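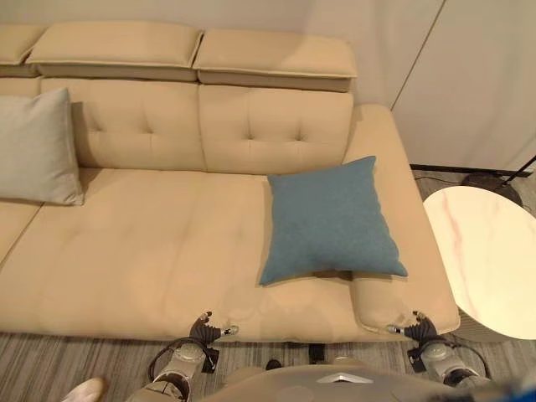
Cushion policy finally trained, 1,652 demos in total, and the first 200 were basically junk. We kept the start pose fixed for those and it overfit badly. So now the pillow's angle changes every run, teal one lying flat on the chaise, fingertips pressing into the seat edge. Contact loss is way down. Still slow tho, 20 Hz control and it dithers. 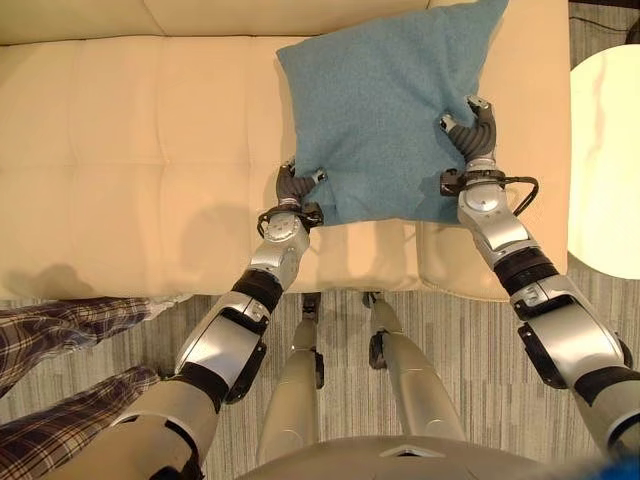

Yamuna Kotian reckons the dithering is the action chunking, not the control rate, and wants shorter chunks befor we touch anyting else. Fair. Rerunning tonight.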